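The gripper that closed while I was still holding the cup

3 April 2021

Posted by Fletcher Mudgway

I have a blue mark across the pad of my left thumb and a much lower opinion of the word "handheld" than I had in the morning. It is a small mark. I have done worse with a stapler. But I want to write the thing up while I still remember the order it happened in, partly for Leonie Mahuika, who asked me to, and partly because I have read one glowing post too many on how teaching robots by hand is the safe and easy way to do it.

The pitch goes like this. You don't drive an arm around with a joystick. You hold the same kind of gripper the arm would have, you do the chore yourself, the camera on top records it, and later a policy learns from the recordings. No arm, so no danger. I have heard that last bit from people at two different meetups and read it in the setup notes for Prestum, the pipeline we use at Branley to sort our recordings. The notes have 40 pages on file formats and one line on hands. The line says to keep them clear.

Clear of what, and when? A person is doing the chore. Of course the hands are near.

Our task that day was a breakfast table. One person works the bottle, the other works the cup and saucer, and both grippers record. Leonie and I have done a lot of these. The session folder was up to 345 clips by lunch and I would have told you we could do it asleep, which may be how I was doing it.

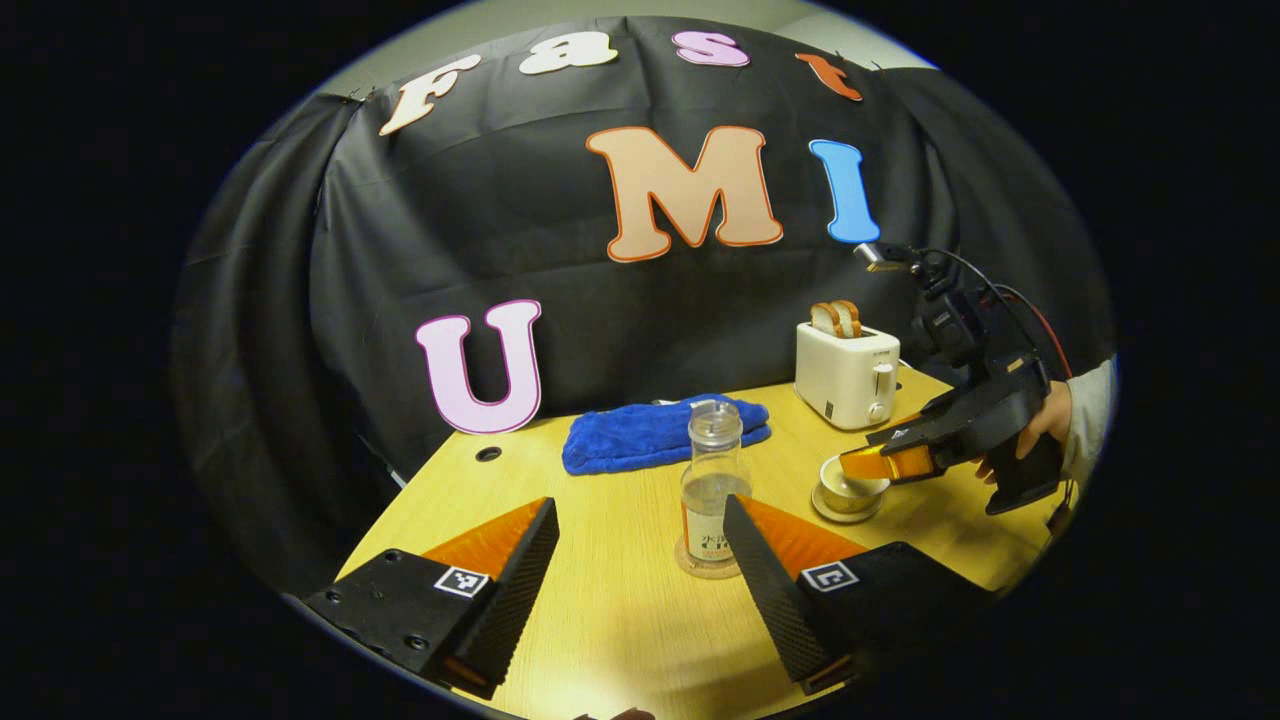
The breakfast task from one gripper's camera, with the second gripper at the cup.

What went wrong is dull. The cup has a little handle, and getting the orange pads onto it without tipping the cup is fiddly. I was on the second gripper. On a bad approach the cup slid round on its saucer, and I did what anybody at a breakfast table does – I reached in with my free hand to turn it back. My right hand was still on the grip. As my left thumb came in beside the cup, my right hand squeezed.

I didn't decide to squeeze. I think I tensed because the cup looked like going over. The fingers shut on my thumb and the cup went over anyway, so there was coffee on the table and some language on clip 346, which Leonie has kindly deleted.

You will notice there is no software in that story. No runaway motor, no bad update. That bothered a couple of people at Branley, who wanted a fault they could file. One of them did file it, under "operator error", and closed it the same afternoon. I reopened it. If the way you hold a tool means that a startled hand makes the tool close, and the job calls for a free hand going in and out next to it, then writing "operator" in the box and walking off seems a bit quick to me.

Leonie was more patient about this than I was. She went back through the older clips looking for a bare hand coming in near the fingers while the gripper was live. I had guessed we might find a handful in the whole set. Out of 604 clips in the September batch she found it in 40. No pinches, no yelps, just hands going in to straighten something and coming out again. Both of us were in there. So was everyone else who had taken a turn.

I don't want to make too much of those 40. They are one team's habits at one table, and these things don't close with much force compared with even a small arm. But it does tell me that "keep hands clear" was never a rule here. It was a sentence in a document.

There is also a data side to this that I find harder to shrug off. Those clips went into training. If a policy sees enough cups get rescued by a hand that comes in from nowhere, what does it make of that? Benítez, who looks after the training runs, thinks it makes nothing of it and the clips wash out. Maybe. I would like to see that tested before I believe it. I have been told a lot of things wash out.

As for what we changed, it isn't much. If something on the table needs straightening, the clip stops first and the gripper goes down. Not "hold it still", down. We lose the clip. Leonie says the word "hands" out loud before she reaches in and so do I, and it feels silly for the first ten minutes. We also quit running the cup as the last task before a break, when everybody is hurrying.

I asked whether we could get a thumb switch on the grip, so that it can't close unless you mean it. The answer from the Plomcombe workshop, where our spares get made, was that it would add weight and spoil the feel, and that the whole point is for the motion to be natural. Fair enough, but my natural motion was to pinch myself. I have asked again.

Would I still tell people to record this way? Yes, probably. I would much sooner have my thumb in one of these than in front of an arm. I just wish the people selling the idea would stop at "safer", which I think is true, and leave "safe" alone until somebody has looked through their own clips the way Leonie did. If you run a setup like ours, have a go at that. It took her most of an afternoon with the playback at double speed.

The thumb is fine, by the way. The ticket is still open.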